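Questions I get asked about the sourdough

Since I started selling loaves from the front porch in Runwood, the same questions keep landing in my inbox, so I've put the answers on one page. If yours isn't covered, email me and I'll get back to you once the ovens are off.

How do I order?
Use the form on the Bread page before 6pm and your loaf will be ready the next morning. I bake 8 at a time and I don't hold any back, so please don't turn up on spec and hope (I hate sending people home with nothing!).

What flour do you use?
Mostly a strong white from Prilari, with a bit of wholemeal rye to keep the starter lively. I tried a cheaper one last winter and the dough spread all over the tray like a pancake, so I went straight back.

Can I have some of your starter?
Of course you can! Bring a clean jar with a lid and I'll give you 100g. Feed it when you get home, leave it somewhere that isn't freezing, and don't panic if it sulks for a day or two. Mine did exactly that when we moved from Hotby, and it's been fine ever since.
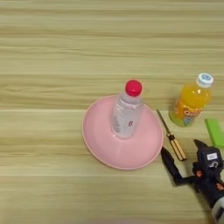

How should I store the loaf?
Cut side down on a board for the first day, then in a cloth bag or a bread bin. I don't put mine in the fridge, it goes stale much faster in there. If you won't get through it all, slice it and freeze it, and toast it straight from the freezer.

Is it suitable for vegans?
The plain, seeded and rye loaves are. The cheese one obviously isn't, and the olive one is fine too - the olives are Kokkinos, just olives, brine and a bit of oregano.

Do you do gluten free?
No, sorry. There's flour on every surface of my kitchen and I couldn't promise anything.

Why is my loaf darker than last time?
My oven has moods. I like a dark crust, so if you'd prefer yours paler, put a note on the order and I'll take it out sooner.

Do you bake in December?
Yes, until the oven gives up or I do. Christmas orders go on a separate form and it fills up fast.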